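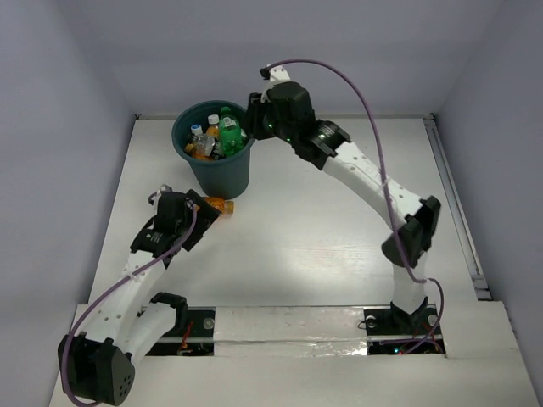 Two arms, one bucket of bottles: the cell where most of our code gets tried out.

About us

Hello! I'm Sandamali Miah, and I look after the planning side of things at Lellance, a small software firm in Trirkasville. We write the programs that tell robot arms where to go, what to pick up and (most importantly) how to keep out of each other's way.

I started the firm with Hideaki Matsuda, after the pair of us had spent years writing the same bits of arm software over and over for different employers. Every new job meant another calibration script, another way of logging joint angles, another late night hunting for a sign error. So we wrote one tidy set of tools and called it Flolen, and that's still what we sell and what we spend our days fussing over.

What Flolen does

You give it two arms and a job, and it works out a path for each one that doesn't end in a clonk. The planner looks at both arms together, so if the left one is down on the floor after a bottle, the right one can be reaching over the bucket at the same time. It replans 16 times a second, which was four times a second when we began, and I'm still rather proud of that!

Kanako Fujimoto runs perception. Bottles are her favourite subject and my least favourite. Clear plastic is horrible for a camera, crumpled clear plastic is worse, and once you've got several packed together in a bucket, deciding where one stops and the next one starts is a proper puzzle. Her test set has 2000 bottle pictures in it, all labelled by hand, and she'll happily tell you which ones still fool us.

Hideaki does control, so anything that shakes, hums or overshoots is his. Chia-jung Liao came to us from web work and built the replay viewer, where you can drag a slider back through any run and see what the planner thought it was doing. I use it every single day, and our customers like it more than anything I've ever written (fine, I'm over it).

How we work

We run everything on cheap little arms before it goes near a customer's expensive ones. They flex a bit, they have some slop in the gears, and software that copes with them tends to cope elsewhere. Each release has to get through 300 picks, and we put the failures in the release notes along with the fixes. The last one had 27 known issues listed. Nine were mine.

Come and say hello

Monday afternoons are open house at our place on the Shimada estate. Bring a laptop and a problem if you've got one. Masaru Tsuchiya answers the support inbox and will sort you out with a trial copy, and if you write code and fancy joining us, he's the one to send your CV to as well.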